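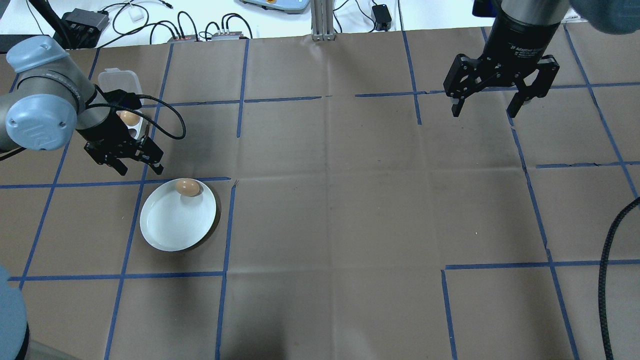
Sandcombe gets its second season in August

Players of Sandcombe, the harbour-building game from the small studio Medden, have waited a long time for news of the second season. Last week the studio published a long post with the plans, and I have read it twice, so here are the points which I think matter for our members.

First, the season is free for everybody who owns the base game. It adds a new coast, called Eron, with 10 islands. Three of them can be reached from the first evening of play, and the others open when your harbour has enough trade. The designer Sunita Tillman writes that the team wanted to make the first hours less slow. I agree with her that this was the weak side of season one. I remember that I spent a full weekend carrying salt from one pier to the other before I was allowed to build a crane.

The second change is to the weather. Until now a storm was only a picture on the screen and a small loss of money. In the new season the storm moves over the map, and you can send your boats around it, or keep them in port and pay the crews for waiting. Bijan Alipour from our group has played the test version and he says that the forecast is sometimes wrong, on purpose. He likes it very much. Emmett Pennington, who played on the same evening, lost his whole fishing fleet near the lighthouse and likes it a little less.

The trading cards stay in the game — I know some of you hoped they would go. You still draw 3 cards every morning and must use one of them before night. What is new is that you may hold a card back for the next day, if you have built the customs house. It costs 200 coins, so for a young harbour this is quite a serious decision. Please do not build it before you have the second warehouse. I did this in the test version and had nothing to eat in winter.

Old saved games will work, but only if you have finished the Montoya chapter. If you stopped in the middle of it, as I believe many of us did, you have time enough to finish before August. The difficult part is the bridge. Amos Wojcik has written a short guide for it and he sends it gladly to anyone who asks.

One thing I miss in the post is any word about playing together. The game has had a menu button for this from the beginning, and it has been grey from the beginning too. Mortimer Ferreira has asked the studio about it on their forum and received the reply that they are "still looking at it". We will see.

If you would like to try the test version on our club computers, write your name on the list by the door. A turn is one hour, and please save your harbour in your own folder, not on the desktop.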